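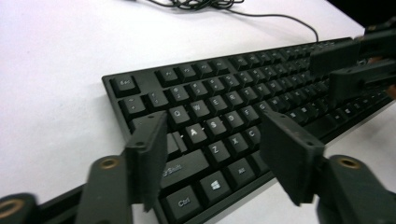 Associação de Moradores de Pletetach
Encerrou na sexta-feira, às 18h00, o período de recolha de assinaturas da petição relativa ao horário noturno do estabelecimento Barby, na Rua da Cordoaria. Publicamos neste fio o ponto de situação e os passos seguintes.

Associação de Moradores de Pletetach
A petição reuniu 2.087 assinaturas validadas. O regulamento municipal exige 2.000 para que o assunto seja obrigatoriamente inscrito na ordem de trabalhos da Assembleia. O requisito está, portanto, cumprido.

Associação de Moradores de Pletetach
Recordamos o objeto do pedido. A empresa Plultetti, que explora o Barby, requereu o alargamento do horário de venda de bebidas alcoólicas para consumo no exterior, da meia-noite para as 4h00, de quinta-feira a domingo.

Associação de Moradores de Pletetach
A petição solicita três coisas: que o alargamento não seja autorizado nos termos requeridos; que seja feita uma medição de ruído por entidade independente; e que qualquer decisão futura seja precedida de audição dos residentes.

Associação de Moradores de Pletetach
O texto não pede o encerramento do estabelecimento. Esta questão foi-nos colocada por vários associados e também por trabalhadores da casa, a quem respondemos por escrito.

Associação de Moradores de Pletetach
O estabelecimento situa-se a menos de 200 metros da residência universitária Hunt e da escola básica. A Plultetti entende que a distância deve ser medida pelo percurso pedonal. A Associação entende que deve ser medida em linha reta, como consta do anexo do regulamento.

Associação de Moradores de Pletetach
Os serviços jurídicos do município ainda não se pronunciaram sobre o método de medição. O pedido de esclarecimento foi entregue em novembro e aguarda resposta.

Associação de Moradores de Pletetach
Em paralelo com a petição, deram entrada na consulta pública 124 contributos individuais. Nem todos são contrários ao pedido. Parte dos estudantes residentes defende o novo horário, sobretudo pela falta de alternativas abertas no bairro depois da meia-noite.

Associação de Moradores de Pletetach
Transcrevemos, com autorização, uma passagem do contributo de Ilze Luik, residente no Hunt: "A esplanada é o único sítio com luz naquela rua. Prefiro voltar para casa com gente por perto. Peço apenas que se resolva o lixo e o estacionamento em cima do passeio."

Associação de Moradores de Pletetach
A recolha do vidro é, de resto, o ponto em que há maior acordo entre as partes. A Plultetti declarou-se disponível para a transferir para o período da manhã, ainda que o pedido de horário seja recusado. Registamos a declaração e solicitámos que fosse formalizada.

Associação de Moradores de Pletetach
O vogal Priit Bite apresentará a petição em nome dos signatários e disporá de dez minutos. A intervenção será publicada na íntegra nesta página no dia seguinte à sessão.

Associação de Moradores de Pletetach
A sessão é pública. Quem pretenda usar da palavra no período reservado aos munícipes deve inscrever-se até às 12h00 da véspera, no balcão da Junta ou por telefone. As inscrições são individuais - a Associação não pode fazê-las em nome de terceiros.

Associação de Moradores de Pletetach
Uma correção. Na publicação de terça-feira indicámos que o horário atual do Barby terminava às 23h00. O horário em vigor termina à meia-noite. O texto da petição continha a hora certa e não foi alterado.

Associação de Moradores de Pletetach
Proteção de dados: as folhas de assinaturas em papel foram entregues em envelope fechado e não ficou cópia na sede. Os pedidos de retirada de assinatura devem agora ser dirigidos à Mesa da Assembleia.

Associação de Moradores de Pletetach
Solicitamos ainda que não sejam afixados cartazes na fachada do estabelecimento nem nas portas do Hunt. Os painéis da Junta, junto à paragem do autocarro, estão disponíveis para esse efeito.

Associação de Moradores de Pletetach
A data da sessão será divulgada assim que a convocatória for publicada. Até lá, a sede mantém o horário habitual de atendimento, das 17h30 às 19h30, com entrada pelo pátio.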